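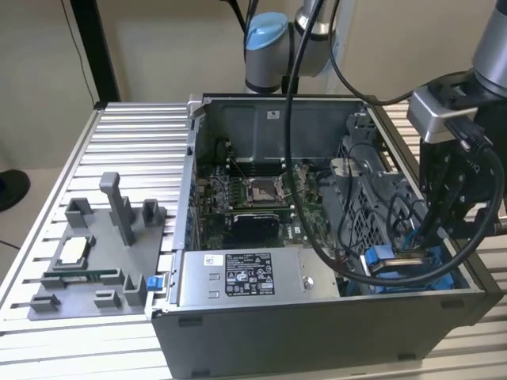
Lucimara Nogueira wrote under the last post that recording more demonstrations would not help me, and that I should look at where the operator stops moving. Her point was that a person driving an arm by remote control pauses before every hard contact, and that a policy trained on those recordings learns the pause as faithfully as the insertion. She suggested I plot gripper speed against time for a few dozen episodes before collecting anything else.

I did that over the weekend. She was right about the pauses and partly right about the rest.

For anyone reading this post first: the task is putting a CPU and a memory module into a desktop motherboard, with the parts starting in a printed fixture to the left of the case. The case lies on its side with the panel off. I drive the arm from a leader device at the desk, and the controller logs joint positions, gripper opening and camera frames. The logging software is Plistulero, which I have complained about before. The training code is my own and lives in a repository called Lotine.

As of last night the dataset held 643 episodes. An episode is one part, from leaving home position to returning to it. I discard an episode if a part is dropped outside the case or if I have to put a hand in. I keep it if I miss and recover, and that decision comes up again below.

Pauses first. I defined a pause as any stretch longer than half a second in which the tool moved less than one millimeter. By that measure the median CPU episode had 4 pauses and the median memory episode had two. Almost all of the CPU pauses fell in the last few centimeters above the socket. The reason is easy to reconstruct from the operator's chair. The view from the side gives poor depth, the wrist view gives good depth but is partly blocked by the part itself, and I go back and forth between the two before committing. While my eyes are moving, the arm is still.

The policy has no eyes to move. It receives both views at every step, so from its side the pause is a run of nearly identical observations, each labeled "stay here", ending in one labeled "go down" for no cause it can detect. In rollouts it hovers above the socket. Sometimes it descends after a second or two, and sometimes it hovers until the timeout.

The fix Lucimara proposed was to cut the still frames out. I tried it in three versions.

Version one dropped every frame inside a pause. Hovering went away almost completely, but the insertions got worse. Some of the still frames were doing work: after the CPU touches the socket there is a short settling period in which the tool barely moves and the part finds its seat. With those frames gone, the policy opened the gripper early.

Version two dropped pause frames only when the gripper was more than five millimeters above the socket plane. Hovering stayed low and the early release disappeared. This is the version I am keeping.

Version three resampled each trajectory by distance traveled in place of time. It looks tidy on paper. It also throws away the gripper timing, which I then had to add back by hand, and I gave up on it after one training run.

With version two, 33 consecutive CPU rollouts went by without a timeout. I am not reporting a success rate yet. I moved the case between the two batches of rollouts, and the comparison would be worth very little.

Now the part where I disagree. Lucimara's comment implied that more data was pointless, and for the memory module I don't think that holds. The pauses there are fewer and shorter, and removing them changed nothing I could measure. The failures are of another kind. The module goes in with one end lower than the other, and the policy pushes anyway. In my recordings I nearly always correct the tilt before contact, so there are very few examples of a tilted module being straightened once it is in the slot. Recovery episodes are what I need, and the only way I know to get them is to start tilted on purpose. I recorded a small set of these in August and will record more.

Related: I went back and forth on whether keeping my own misses was a mistake. A miss followed by a recovery teaches both. For now I mask the training loss on the frames that lead into the miss and leave the recovery alone. Marking the boundary by hand takes a minute or so per episode and is as dull as it sounds.

Cables remain a problem. The arm's own cable can hang into the operator's view of the board, and the thin ones inside the case shift whenever the case is moved. I have not tied anything down, on the theory that variation is useful. I may be wrong about this. Batista, who has the bench next to mine, ties down everything and gets cleaner curves, but his policies fail the first time a wire is out of place.

Some settings, for the two people who asked: control loop at 50 Hz, logged at 25; action chunks of one second; absolute joint targets, not deltas. The leader device has no force feedback. I would like it to have force feedback. Galtholm sells a handle that claims to do it, and I have a quote from them that I am not going to act on this year.

The pause-trimming script is in Lotine under tools. It assumes you know the height of the socket plane in the robot's base frame and fails without a message if you don't set it. I will add the message.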